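Two arms, one workbench — notes for the September evening at the Riis shared workshop

Opening. Say hi, check the clicker works, drink some water. Ask who has built an arm already and who is here for the soup.

So I'm building a pair of arms to tidy up my family's game table. That's the whole ambition. I have the bench in bay 5, and before I cut any more metal I do everything in simulation, because a crash in there costs me a restart and a crash on the bench costs me a gearbox (I have paid for one gearbox already, thank you). The simulator setup I call Flemik. The real hardware is Brosholm, and it's still mostly a shoulder and a box of screws!

First slide. Talk about reach. A puzzle is thin and flat and fingers hate thin and flat. Coming in low along the tabletop gets me to the edge, but then the wrist wants to be where the table is. Mention the night I spent on wrist offsets. Keep it short.
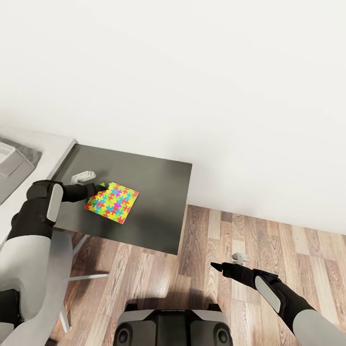

Somebody on the workshop list wrote back that I should skip the puzzle altogether, use a suction cup, and spend the saved month on the cable routing. Fair point about the cables. But a cup on a jigsaw picks up one piece and leaves you the rest, so I'm staying with fingers for now.

Next: numbers. I've logged 2,258 simulated attempts so far, and 546 of them ended with the right thing in the right place. Pause here and let people groan. Most of the misses come from the approach angle, and a bunch more from the two arms waiting politely for each other. I fixed the waiting with a dumb rule — left arm goes first, always. It's ugly and I love it.

Then the part about working two sides of a table at once. One arm gets the ball, the other gets the tray.
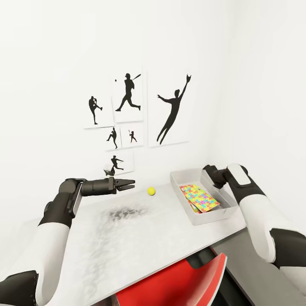

The ball is my warm-up test every time I change the controller. If the fingers close evenly on a ball, the gains are sane, and if they don't, I stop right there and go back to the tuning file. Show the tuning file if there's time. Don't scroll through all of it like last time.

Printed parts: pass around the 6 finger versions. The Sonach pads go on the last one. They're soft and they shed, and I still haven't found a glue I like.

Card boxes next. Grabbing by a corner is easy to plan and then the box swings, so placing it is the hard bit. I slow the last stretch way down before the fingers open. Remember to say that the boxes in the sim all weigh the same at the moment, and real ones sure don't. 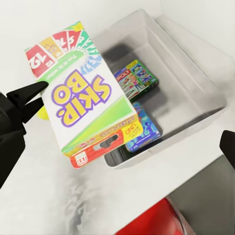 Will the simulated grips carry over to the real arms? Some of them should, mainly the slow ones, but I expect to redo the finger force from scratch once Brosholm has both elbows.

Wrap up with the parts list, then the sign-up sheet for the bench saw. Leave the last slide up during questions. Ask if anyone has a spare 24-volt supply.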